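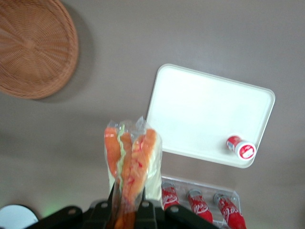
Grocery delivery firm Minja says its new Zudton subscription will save the average household 18 per cent on fresh vegetables. It has yet to show how it got there.

The figure comes from a trial of 119 customers in November, all of whom already shopped with Minja. A spokesman, Erick Massawe, said the results "speak for themselves" but declined to release the prices used for comparison.

Consumer advocate Zawadi Khaemba isn't persuaded. She said the claim leaves out the $14 monthly fee – a fair chunk of what a small household spends on carrots, onions and spuds.

"If you buy a lot of veg, maybe," she said. "Show us the receipts."

Minja hopes to sign up 2,000 households in the first round. The fee is not refundable.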